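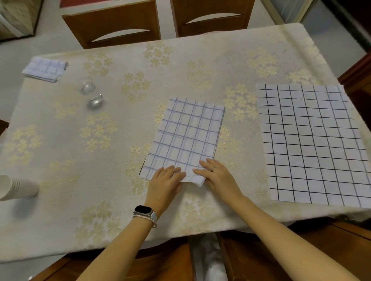
Washing table linen in hard water

Plidmont water tests at 192 ppm of calcium carbonate, and cotton shows it after a few months. Towels go stiff and whites turn gray. I had been adding more detergent, and the residue built up faster.

In June I changed two settings. Detergent went down to 3 teaspoons per load, with washing soda added to the drum first. The rinse was extended by 10 minutes. Checked cloths now fold flat without ironing, though printed tablecloths still wrinkle at the hem.

I priced a Lemska softener as well. It regenerates every 4,000 liters and needs a floor drain - my laundry closet has none, so the washing soda stays.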